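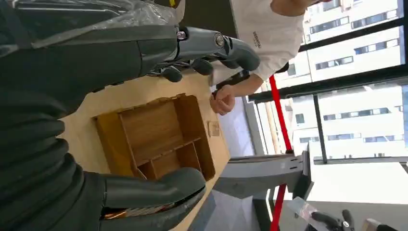 Según Agnes Holmgren, en su comentario a la versión de febrero de este manuscrito, una política aprendida solo con imágenes de muñeca debería degradarse en cuanto la pinza tapa el punto de contacto, y el artículo no separaba ese efecto del error de calibración. La objeción motivó el análisis que sigue.

4.2. Efecto de la oclusión propia

Se comparan dos variantes de la política: la de referencia, denominada Fistar, y una segunda con memoria visual corta, Fistar-M, que conserva las características extraídas antes de que los dedos oculten el objetivo. Ambas se entrenaron con las mismas 2684 demostraciones, mediante el procedimiento de Upadhyay descrito en la sección 3, y reciben únicamente la cámara de muñeca y el estado articular. No se emplea cámara externa en inferencia.

La bandeja de madera con compartimentos y el lector de tarjetas plantean exigencias distintas. En la primera, las paredes interiores ofrecen bordes útiles para estimar la pose relativa aun con parte del campo visual ocupado por la pinza. En el segundo, la superficie es blanca y plana, con algunas marcas impresas, y la tarjeta sostenida cubre parte del dispositivo durante la aproximación (figura 2). El éxito se define como lectura confirmada por el lector en un máximo de 20 segundos, sin intervención del operador.

Fistar-M completó más ensayos que Fistar en la tarea del lector, mientras que en la bandeja no se observó una diferencia apreciable. De los fallos de Fistar en el lector, 17 correspondieron a un desplazamiento lateral de la tarjeta respecto de la zona de lectura. Al repetir la calibración mano-ojo entre series, la distribución de estos fallos se mantuvo, lo que apunta a la oclusión como causa principal. Queda sin resolver el caso en que la tarjeta gira entre los dedos tras el agarre.

Figura 2. Tarea del lector: la pinza sostiene una tarjeta blanca en diagonal junto al lector, que queda parcialmente tapado. Vista de la cámara de muñeca. 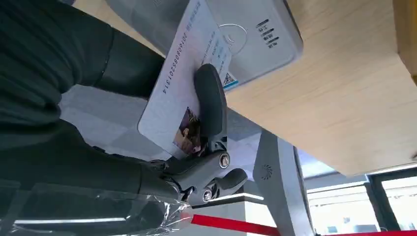
4.3. Sensibilidad a la longitud de la memoria

La ventana de memoria se fijó en 2 segundos para todos los resultados anteriores. Ventanas más cortas reproducen el comportamiento de Fistar; las más largas introducen retrasos en la corrección final cuando el objetivo se mueve durante la aproximación.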